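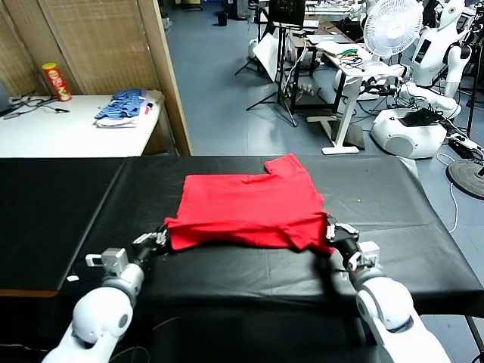

02/07/2026

I own, at last count, 219 items of clothing, and I'd like it noted that I only counted because the insurance form asked. Most of them are T-shirts. I don't remember deciding to be a T-shirt person. They came free with things.

My mother folded shirts in thirds, sleeves back, then in half, and could do a basketful during one weather report. I roll mine, badly, or I did until the second drawer of the Hudon dresser stopped closing in October and I had to look at my life.

So I've been reading about folding, a thing you can apparently do for a whole weekend. The Hidgate method (named after the town, I think, or possibly the store) wants the shirt face down, sleeves in, hem up to the collar, then over once more. The end product is supposed to stand up by itself in the drawer. Mine lean on each other like people leaving a wedding.

The step I always skip is the pulling. You take hold of both sides and get the cloth straight before you fold anything, and if you don't, every wrinkle you started with gets folded in and kept. Cheap jersey is the worst for this. It has opinions about where the sleeve goes.

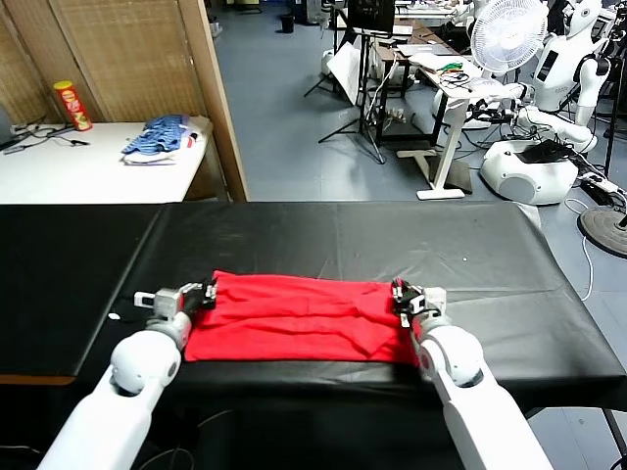 Red cloth, held at both sides, wrinkles still through the middle.

I also bought a Plorkier folding board, a hinged plastic affair that does one size of shirt beautifully. I don't own that size.

Current standings: drawer two closes if I lean on it. Drawer three is sweaters and I'm not discussing it. The blue shirts are in a stack on the chair, where they've been since Sunday, and I've started taking the clean ones off the top and calling that a system.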